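손에 쥐는 그리퍼로 정리 동작을 가르칠 때 알아둘 것들

집이나 작업실에서 로봇에게 신발 정리 같은 간단한 일을 가르치려면 사람이 먼저 여러 번 해 보여야 한다. 아래는 Stirthorpe 작업실에서 시범을 녹화하며 적어 둔 요령이다. 손에 쥐는 그리퍼를 기준으로 썼고, 원격 조종에만 해당하는 내용은 뒤쪽에 따로 적었다.

작업판
판은 움직이지 않게 고정한다. 클립이나 클램프로 모서리를 잡아 두면 된다. 시범 도중 판이 밀리면 그 회차는 지우고 다시 찍는다. 광택이 심한 판은 조명이 반사되므로 무광이 낫다. 바닥에 카펫이 있으면 판을 올리기 전에 손으로 눌러 흔들리는지 확인한다.

물건 놓기
시작 위치는 매번 조금씩 바꾼다. 늘 같은 자리에 놓고 찍으면 로봇도 그 자리에서만 잘한다. 신발은 앞코 방향도 돌려 놓는다. 다만 처음 11회는 같은 배치로 찍어 손을 푼다. 이 분량은 학습에 넣지 않는다.

잡는 법
끈이 달린 샌들은 끈보다 바닥창 옆면을 잡는 편이 안정적이다. 끈을 잡으면 들 때 신발이 돌아간다. 집게를 다 닫은 뒤 2초쯤 멈췄다가 든다. 놓을 때도 바닥에 닿은 것을 확인하고 나서 벌린다. 양손을 쓸 때는 두 손의 출발 자세를 정해 두고, 회차마다 그 자세로 돌아와서 끝낸다.

케이블
그리퍼 케이블은 몸 쪽으로 빼고 남는 길이는 판 밖에 감아 둔다. 케이블이 물건 위를 지나가면 화면을 가리고, 신발을 건드려 위치가 바뀌기도 한다. 팔을 끝까지 뻗어 보고 당기는 느낌이 없는 길이로 맞춘다.

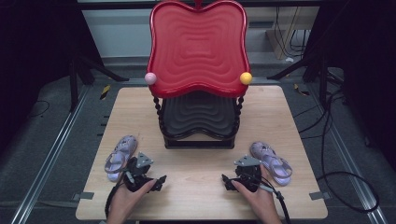

어린이용 의자 앞 양쪽에 샌들을 한 짝씩 놓고, 두 그리퍼를 그 안쪽에 둔 모습.

속도와 분량
평소 손놀림보다 느리게 한다. 중간에 망설이면 그 망설임까지 기록된다. 동작 하나에 약 380회를 찍었고, Berberg 작업실에서는 같은 동작을 600회까지 늘렸다. 실패한 회차는 따로 폴더를 만들어 옮긴다.

원격 조종으로 할 때
화면만 보고 움직이면 깊이를 잘못 짚기 쉽다. 물건 바로 위에서 한 번 멈춘 다음 수직으로 내린다. 신호가 늦게 들어오는 날은 양손 동작을 미루고 한 손 동작부터 찍는다.

마친 뒤
집게 안쪽을 마른 천으로 닦고 고무 패드가 들떴는지 본다. 파일 이름에는 물건 이름과 회차를 넣는다.

2018년 9월 10일 고침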